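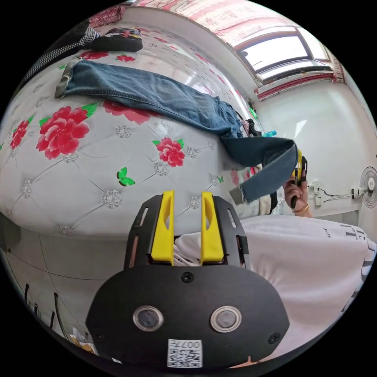 Blue jeans laid across the bedspread, ready for folding.

The bed is the best table in the house

4 minute read
Print this article | E-mail this article

There is a particular hour, somewhere between the end of lunch and the moment the school gates open, when our bedroom turns into a laundry. It has been that way in every home I have lived in, including the very small flat above the chemist's in Prirmont, where the bed took up so much of the floor that you folded on it or you folded standing in the bath. I did try the bath once, with a fitted sheet, and I wouldn't recommend it.

I have owned proper folding tables. I had one from Grikier with legs that locked, and it was a perfectly good table for 17 months, until it became the place where we kept the ironing we weren't going to do. The bed never suffers that fate, bless it, for the simple reason that come eleven at night you want to get into it. Whatever is heaped up there has to go somewhere, and most evenings (I won't say all) it goes into a drawer.

So I spread things out. Everything comes off the airer in one armful and goes down on top of the bedspread, and then I sort it in a way that would probably horrify anyone tidy. Soft things go near the pillows, dark things to one side, and socks wherever socks end up. Jeans I do first, while I still have the whole middle of the bed to play with and some patience left.

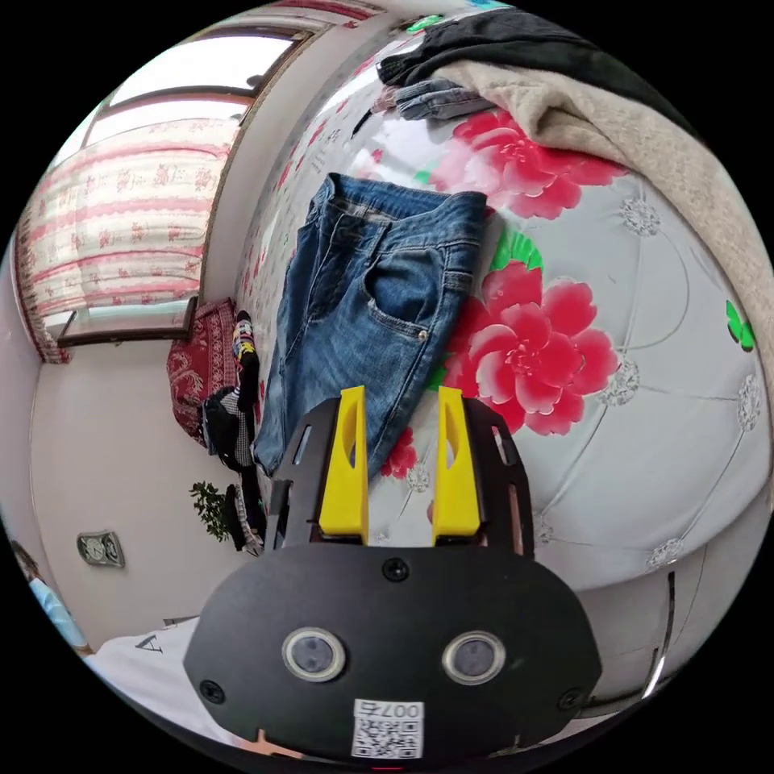

Jeans deserve a better fold than most of us give them. Denim remembers everything you do to it, and a pair put away with a twist in the leg will come out a fortnight later with a crease running off sideways across the knee. Lay them flat, waistband away from you, and run your palms down both legs until the side seams settle. I like to start with the front facing up, so that I can see the rivet by the pocket and use it as a sort of landmark -- if it sits well out towards the side, the waist is lying straight and you can carry on. A big printed flower on the bedspread helps too, I find, as something to line an edge up with, though I do realise that isn't what the peonies were put there for.

After that it is one leg over the other, seat tucked in so there is no little triangle poking out, and then the hem brought up to the waist. Fold that in half again, or in thirds if your drawers are shallow like mine. My mother-in-law rolls hers, and they do stand up beautifully in the drawer like a row of loaves, but I've never managed to get a roll to stay rolled through a whole morning of children looking for things. 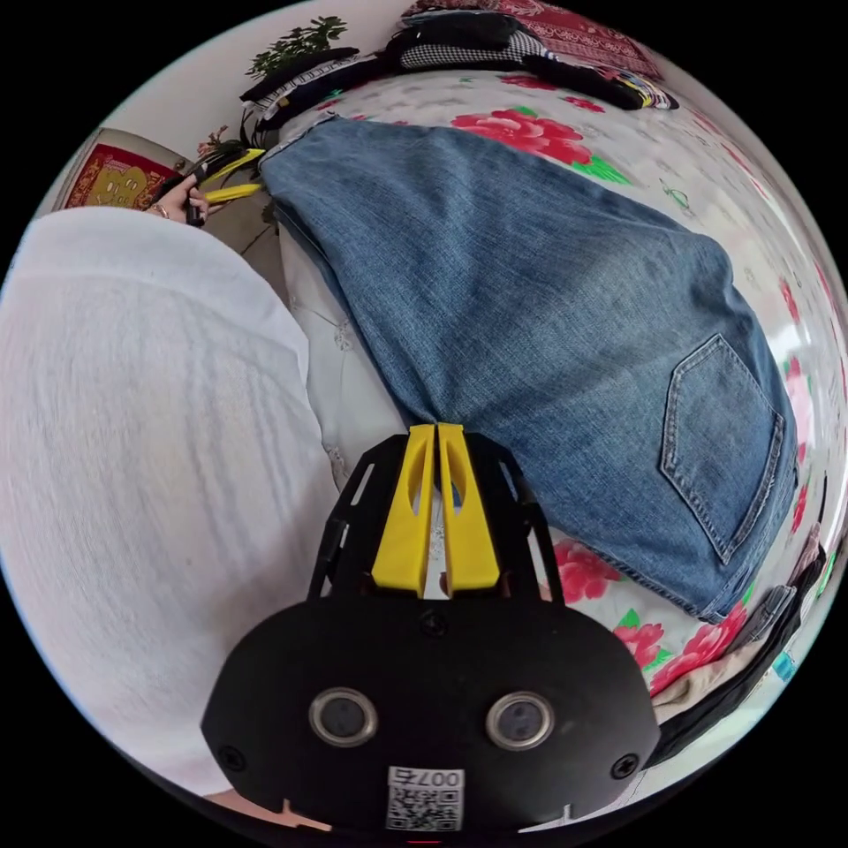
One reader in Altuvar wrote after my May column to say that I had the whole business backwards, and that jeans should be left until the very last. Her reasoning was that they are the heaviest things in the basket and make a good firm base for the pile you carry to the wardrobe, and that if you do them first you only end up moving them out of the way of the shirts. She added, rather kindly, that she had been folding for a family of six since before I was born and had never once had a pile topple on the stairs.

I have given this a good deal of thought, more than I'd care to admit to my editor, and I've tried it her way for a few weeks. She is right about the stairs. I still find that by the time I've got through the vests and pillowcases the bed has vanished altogether, and I'm folding denim in mid-air with the legs flapping about my knees, so I have settled on a compromise: jeans first, but parked on the chair until the carrying begins, and then down they go at the bottom of the pile.

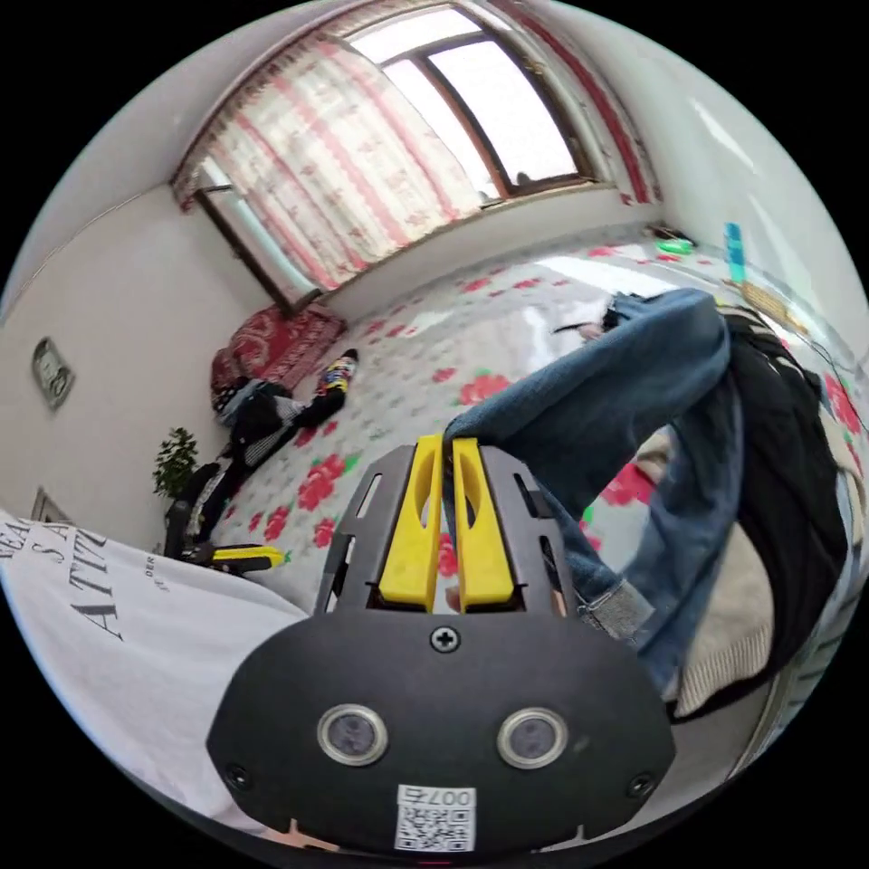

The chair has to be clear for this, of course, and in most bedrooms the chair is where yesterday is kept. Ours had a cardigan and two dressing-gowns on it when I began this experiment, and clearing them meant finding them a hook, and finding a hook meant a trip to Ofori for 3 of them and a packet of screws. The hooks are lovely, by the way, and I ought to have done it years ago.

As for the odd things that never get folded at all -- the blanket nobody can agree a place for, the belt, the sock without its other half -- I let them sit at the head of the bed until last and then deal with them quickly, without looking too closely. The sock goes in a bag on the back of the door. The kettle goes on at about the same time, and if there's a bit of the afternoon left I sit down on the cleared bedspread with my tea and enjoy the space.

Related articles
Airing cupboards and how to love a small one
Fitted sheets: a second attempt
What to do with a single sock
Letters: your best (and worst) ironing habits
Hooks, pegs and the backs of doors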